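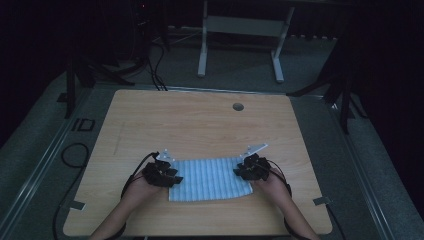

Folding with the Zutska grippers: is it worth your money?

Several readers have asked about the Fleteo folding service, the one where you strap a gripper to each hand, fold your own washing for a few weeks and are then promised a Macaraeg arm that folds it your way. The kit costs 488 pounds before you have seen any arm at all. I have my doubts, and most of them are still here after trying it. If you have already paid, or somebody in the house has, these notes should save you some bother.

Start with tea towels. Anything small, flat and woven will do, and stripes are a help as you can see at once when the cloth has gone crooked. Lay it out on a bare table with the long side towards you. Pinch the two side edges, pull until the middle stops sagging, then lower it. The brochure shows a fitted sheet. Leave the fitted sheet alone.

Take hold a little way in from the corner. The fingers have blunt ends and a hem slides out of them if you only catch the very tip. Rozália Hegyi wrote in to say she presses the edge up into a small ridge first with the side of the gripper, and I've had better luck since I copied her.

Run the cables down the outside of your forearms. Down the inside they end up under the cloth and get folded in with it. Short sleeves are better than long, and take your watch off.

Clear the table. Mugs, pegs, post, the lot. You can't feel anything through the grippers and you will sweep it all on to the floor.

Go slowly. Fleteo's leaflet says "fold naturally", but the cameras on the grippers smear everything if you move at a natural speed, and those recordings come back marked as rejected. I lost almost 20 in one afternoon that way and had no credit for the time.
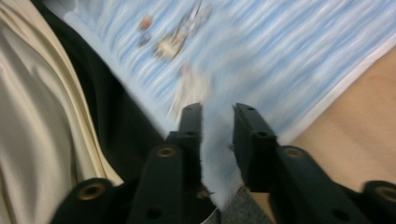 Page last changed: 21 March 2022

Fluff gathers on the inner edges of the fingers, where the cloth rubs. Pick it off with tweezers at the end of each session. A damp cotton bud gets into the small holes, though do unplug first. I wouldn't use washing-up liquid, whatever the forum says.

Keep different fabrics apart. With a pale shiny cloth, a ribbed black one and a blue one all in a heap, I kept picking up two layers at once. One piece on the table, the rest in a basket by your feet.

Now the money. Fleteo wants 300 accepted folds before it will book the arm, and "accepted" is decided by Fleteo. Ask for the rejection rules in writing. Ask too what happens to the recordings, which show a good deal of your kitchen. Aileen Dalisay asked in the shop and was told it was "all in the terms". I have read the terms twice and can't find it.

The arm is now due in July. I haven't seen one fold anything outside Fleteo's own film, and that film has a good many cuts in it. The Berneo folding board is a sheet of hinged plastic with no cables. It does shirts and towels perfectly well, and mine lives down the side of the fridge.

I'll add to this page if the arm turns up.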